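Print this page E-mail this to a friend

Sleeping in the afternoon, or trying to

When I moved to Kasard for work, my grandmother asked me only one question on the telephone: at what hour do they let you sleep there? I had to tell her that they do not let you sleep at all, not before the night. She was silent for a moment and then she asked about the food.

Where I grew up, the afternoon sleep was part of the day like lunch. The shutters came down at two, and until four even the dogs were quiet. 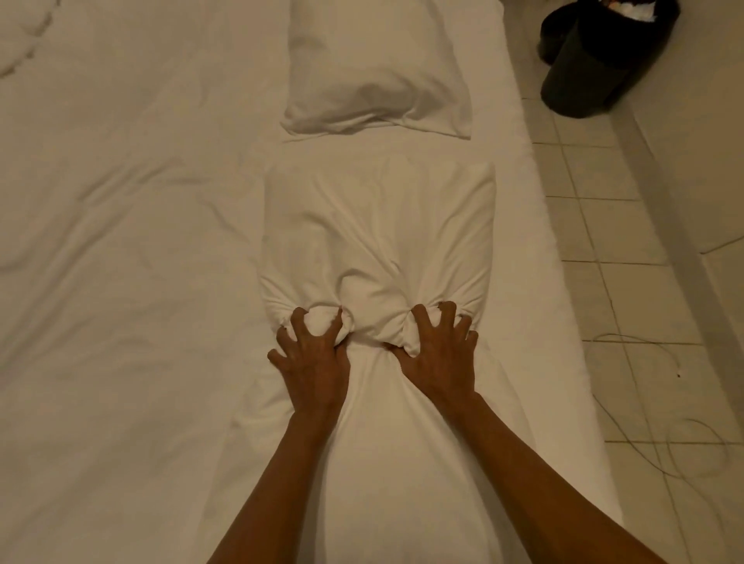
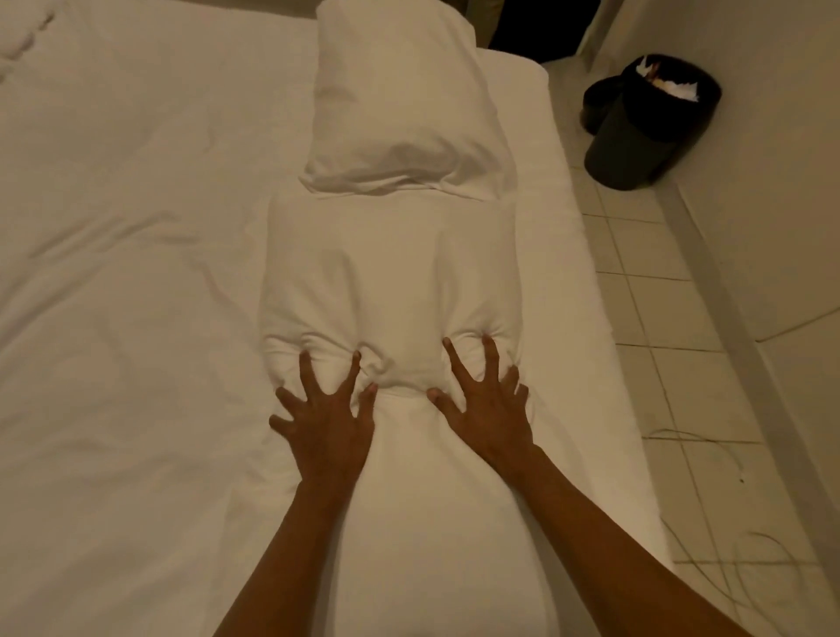
I want to write today about this sleep, how I lost it and how I am getting it back, slowly, at an age when I thought my habits were already finished.

As a child I hated it. My cousins and I were put in one room with the window closed, and we lay there listening to the clock. My grandmother had a rule that you did not have to sleep but you had to be horizontal. I have remembered this word all my life, because she used it like a doctor. Horizontal! We learned to whisper without moving our mouths. Then one summer, I think I was 11, I closed my eyes only to pretend and woke up at five with the pattern of the blanket on my cheek. After that I was on her side.

In Kasard I had a job at Plellenari, in the office where the shipping papers are made. Lunch was half an hour and people ate it in front of their screens. At three in the afternoon my head became so heavy that I read the same line many times. I drank coffee, and then more coffee, and at night I lay awake and listened to the trams. I lived like this for 134 months. I know the number exactly from my last pay letter, where it was printed next to my name, and it looked to me like a mistake.

Now I work from home, for a smaller company in Bangera, and my time is more or less my own. In April I decided to try the old way again. The first week was terrible. I lay down at half past one and thought about e-mails. I felt like a thief. Once the bell rang and I went to the door with my hair standing up, and I told the delivery man that I had been ill, which was a silly lie and I was ashamed of it for the whole evening.

What helped me was my grandmother's rule. I stopped trying to sleep and tried only to be horizontal. I put the telephone in the kitchen. I take off my shoes and my belt, I lie on top of the covers and not under them (under them is for the night, she was strict about this also), and I look at the ceiling. Some days nothing happens and I get up after about 11 minutes. Other days I go down like a stone.

I read in a magazine from Ondasia, on the train, that a short sleep is healthy and a long one is not. Maybe. My grandmother slept two hours each afternoon and she carried her own shopping up the hill until she was very old — so I do not worry much about it.

The coffee is now one cup, in the morning. I still have not told my colleagues. On my calendar there is a gray block after lunch which says "reading," and until now they have respected it. Next month we have a meeting with people in another time zone and they proposed two o'clock. I wrote back that four would be better for me.

Last updated in June

Print this page E-mail this to a friend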